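4.2 Open-Day Deployment

The second part of the evaluation moved the system out of the laboratory and in front of an audience. The Waltalon open day on 8/24/21 gave us a single public session in which visitors with no training could watch the simulated arm and then issue commands to it. We treated the session as a stress test of the full stack: the Korka simulator, the grasp planner described in Section 3, and the operator interface. No component was modified for the event except the session logger, which was extended to record the visitor's input device and the time between the end of a trial and the start of the next.

Two stations were set up side by side. Station A ran a fixed demonstration loop under the planner alone. Station B accepted input from a handheld controller, with the planner supplying only the final alignment before closing. Both stations rendered the same set of domestic interiors and displayed the wrist view on a wall monitor. An overview from a fixed virtual camera was available on a second monitor, but it was switched off for the first half of the session so that the effect of the wrist view alone could be measured.

A trial began with the arm at a randomized start pose and ended when the gripper closed, when the operator released the controller, or when a limit of 90 seconds was reached. The limit was taken from the July pilot, where longer trials produced very few additional grasps and a large number of abandoned attempts. Each visitor at Station B was allowed one practice trial, which was logged and then excluded from the analysis.

Scenes were drawn from the Gromer interior set, reduced to 40 rooms after removal of those with overlapping geometry or missing collision meshes. Surface textures were disabled throughout. This choice lowered the rendering load enough to hold a constant frame rate on both stations, and it removed wallpaper and wood grain as position cues. The cost is that large uniform surfaces carry little information about motion toward or away from them. Figure 6 illustrates the condition: with the fingers open and a plain wall behind them, the nearest furnishing in view is at the left margin, and the operator has only that object and the corner of the room to judge heading against.

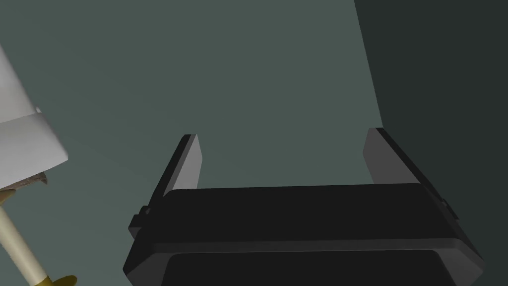
Figure 6. Simulated wrist view with the gripper open and empty. A table lamp is partly visible at left; the room corner is at right.

Views of this type were the main source of difficulty for visitors. We define a low-reference view as one in which no graspable object lies inside the region between the fingertips and fewer than two furnishings are visible anywhere in the view. The logger evaluated this condition from simulator state at every control step, so no image processing was involved. When a low-reference view persisted, Station B operators tended to reduce their translation commands and increase their rotation commands, in effect searching for the missing object by turning the wrist. The planner at Station A does not show this behavior, as it receives object poses directly.

The session produced 612 trials after exclusion of practice trials and of those interrupted by a station restart. Within these, the logger marked 2,569 separate low-reference intervals. An interval was closed as soon as either part of the condition failed for five consecutive control steps; shorter gaps were merged. The merging rule matters because a lamp stem or table edge crossing the margin of the view can otherwise split one search into several.

Switching on the overview monitor changed where visitors looked more than what they did. Operators who had already completed a trial with the wrist view alone continued to use it for the final approach and consulted the overview mainly when turning. Those who started with both monitors used the overview for the entire approach and returned to the wrist view late, often after the fingers had passed the object. We did not randomize the order of the two conditions, and the two groups of visitors arrived at different times of day. The comparison should be read as descriptive only.

Some visitors misjudged the width of the gripper. The housing occupies a large part of the lower view at all times, and several operators steered as though its full width had to clear an obstacle that only the fingers would approach. The opposite error also occurred, with the housing brought into contact with furniture while the fingers remained free. Contact of the second kind was reported by the collision checker and ended the trial under the Tô safety profile. We kept that profile active in simulation so that the logs would remain comparable with those from the physical arm.

Three limitations apply. Visitors chose whether to take part, and many had watched others before starting. The session was too short to observe learning beyond the first few trials per person. Finally, the rendered light is soft and nearly shadow-free, which removes a depth cue that would be available from a real wrist camera. Section 4.3 repeats the Station B protocol with cast shadows enabled and all other rendering parameters unchanged.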